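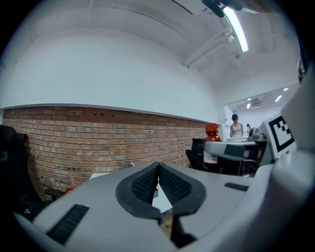

Home | Projects | Reports | Tools | Contact

November
By the Callton project group, Troltcombe

Cleaning up gripper width signals from hand-held recordings

Our project looked at one small part of the Callton software: working out how far open the gripper is at each moment of a hand-held recording. The planner needs this number along with the position of the tool. If it is wrong, the arm closes early or pushes an object off the table before it has hold of it.

The old code found the fingers in every image separately and turned the distance between them into a width. It had no memory of the image before. When a finger was hidden or the light changed, it wrote a zero, and the training code read the zero as a closed gripper.

We started with 149 recordings from the Jallis set. We wrote a short script to list every place where the width jumped further than the fingers can move between two images. It flagged 3853 images. We went through a sample by eye and sorted them by cause. Most were missed detections. A smaller group came from a clock problem, where the width and the tool position had drifted apart in the log.

For missed detections we now store "no reading" in place of zero. Short gaps are filled with a straight line between the good readings on either side. Gaps longer than 20 images are left alone and the recording is split there. We tried a smoothing filter first, but it rounded off the fast closing motion at the start of a grasp, so we took it out.

For the clock problem we resampled both signals to 60 readings a second and lined them up using the time stamps from the logger. The Ghumman reader throws those time stamps away by default. Finding the setting that keeps them took us most of a week.

The tests cover missing readings at the start and end of a file, two gaps close together, and a recording with no good readings at all. The last case used to crash the tool. It now prints a warning and skips the file.

We did not retrain the planner, so we can't say how much the new signal helps on the arm. The finger model also still assumes the pads don't bend, and soft pads do under load. The next group should look at that before changing the gap limit.

Related reports
Reading marker poses at low light levels
A log viewer for the Callton tools
Colour calibration for fisheye lenses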